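Tessier Two-Finger Gripper Kit, Reviewed After a Month on the Bench

I bought the Tessier gripper kit for the arm we share at the Prallcombe workshop. The plan was a plate-handling build: pick a plate off a stack, set it down somewhere else, go back for the next one. I paid 34 extra for the longer cable and would do so again.

The kit comes with the gripper, a flange, brackets, screws and a printed manual. Keir Rankin and I had it mounted in one evening. The manual shows the bracket screws going in before the flange is seated, and that order leaves no room for the driver. Seat the flange first.

Our bench is covered in brown paper with a grid of blue painter's tape on it, so a position in the program can be checked by eye. A second arm base is bolted at the far end. Taping took longer than mounting the gripper, and the lines still aren't perfectly straight.

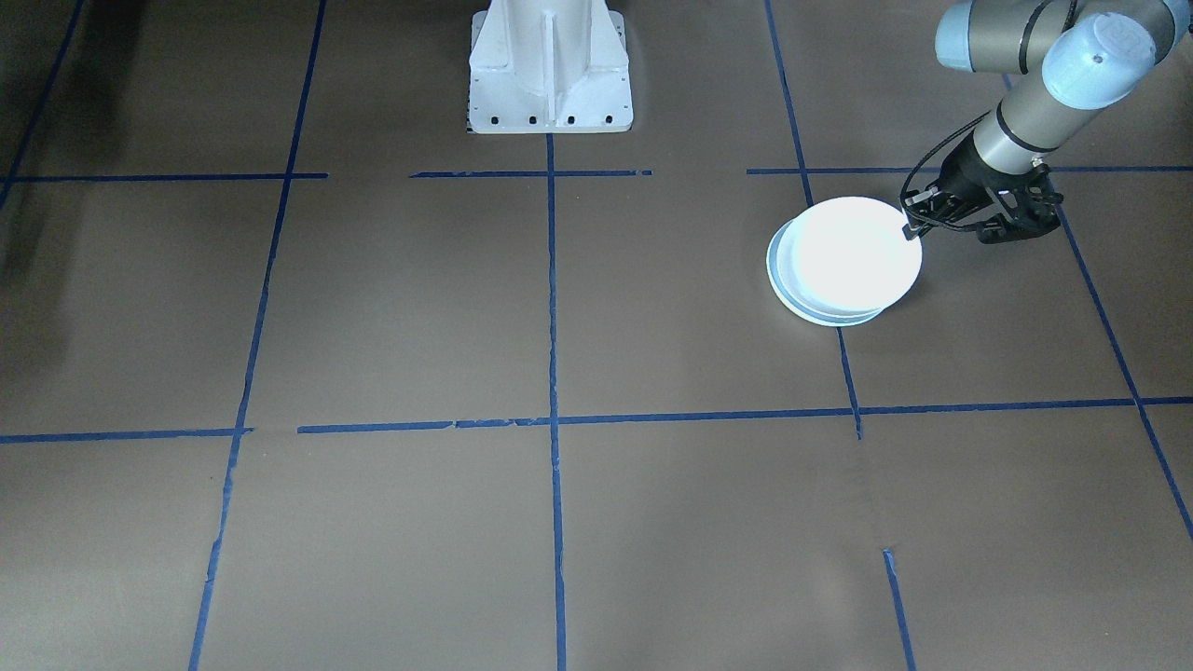 Gripper tips at the right edge of the top plate, upper right cell of the grid.

Plates are a hard test for two fingers. The rim is thin, and when the stack isn't lined up the top plate sits off to one side of the one under it. I ran 500 picks in October and logged 7 drops. Most of those came when I approached the rim too flat. Tilting the wrist a little more fixed it for our plates — yours may need a different angle.

Closing force is set in software and holds its value after a restart. The cable is my main complaint. It loops out to the side and needs a clip, and there isn't one in the box. Sorcha Nisbet printed us one.

I'd buy it again for light work. For anything heavy I would look at the Dekau, which Joonas Honkanen uses at home and likes, though it costs more and needs its own power supply.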